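We use cookies to remember your settings. Accept | Manage

Squaring the Wrist Camera to the Grid Panel

Vandside Robotics Club, arm team build notes

Do this before any pick-up practice. If the grid reads wrong, every position you save later will be wrong too. Two students can finish it in one session.

1. Clamp the white grid panel to the bench and turn off the overhead lamp nearest the arm.

2. Load the Swanson pose file and bring the arm to Home. Set speed to 62 percent. Keep one hand near the stop button.

3. Open the gripper fully. Both fingertips should show at the bottom of the camera view with bare panel between them.

4. Lower the arm in small steps until the tips are close to the panel. Do not touch it. Jessie Leckie scratched one last season.
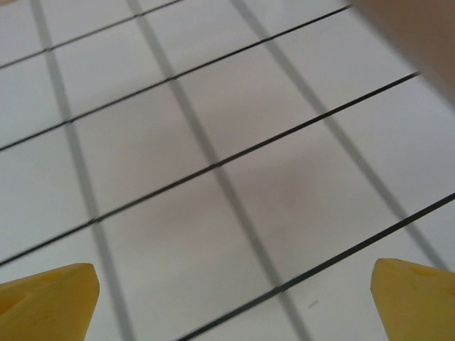
Wrist camera view with the gripper open. The panel lines run at an angle, and one set is much sharper than the other.

5. Pick two neighboring dark lines to work from. Leave the soft gray ones alone for now.

6. Rotate the wrist joint until the dark lines run level across the screen. Go past level, then come back to it slowly.

7. Take a still and run the line finder. A score of 68 or better is fine for Saturday practice. Murdo Ogilvie's record is nearly 100, but you do not need that.

8. Save the pose under your own initials and write the wrist angle in the log.

If the score stays low, check the lens for fingerprints and repeat steps 6 and 7. Ask Effie MacKinnon before changing anything in the camera settings.

Related
Replacing worn fingertip pads
Rultomska block course: rules for new teams
Keeping a joint angle log

Contact: Davina Strachan, club lead | © Vandside Robotics Club | Back to top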